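Sadley Countertop Toaster Oven, Light Blue
Item 563

A small toaster oven for a kitchen, break room or playroom corner where a full-size range doesn't fit. Light blue casing with a brushed stainless steel panel, dark tinted glass window and black knobs. It is sold as a single unit with the cord attached.

The Sadley is the oven we suggest to people who mostly want toast, reheated leftovers and the odd tray of cookies. It takes 2 slices of bread side by side, or one small dish. It won't take a frozen pizza of the usual size, so please measure your pans before ordering.

Two knobs run the whole thing. One sets the heat and the other sets the time. There is no clock to reset after a power cut and no menu to go through. The lowest setting is 70 degrees Celsius, suitable for keeping a plate of food warm before dinner.

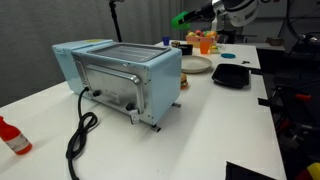
The casing wipes clean with a damp cloth. Use a soft cloth on the steel, going with the grain, and keep scouring pads away from it. Unplug the oven and let it cool before cleaning. Crumbs should be cleared out every week or so if you make toast daily.

Place the oven on a flat, hard surface that can take some heat. Leave the vent slots on the casing open, with 8 centimeters of free space on every side while it is on. Plates, cups, plastic bottles and toys should be moved out of that space before you switch it on. Keep the cord clear of the casing and don't let it hang where a child can pull it.

Color: light blue
Capacity: 2 slices
Lowest setting: 70 degrees Celsius
Controls: two knobs
Clearance needed: 8 cm

Spare parts
Knobs, feet and wire racks are kept in stock at our Randton warehouse. Give the item number when you order. The rack from the older Kälin model is slightly wider and will not fit this oven.

Delivery and returns
Orders placed before noon leave the warehouse the same day. An unused oven can be returned in its original carton. Keep the molded inserts, as we can't accept a return packed without them.

Customer note
"We have had ours since September and use it every morning. The timer is a bit loud. Toast comes out even on both sides if you turn the slices once." Remedios Barrios

Questions about this item go to Radymyr Shevchuk at the parts desk.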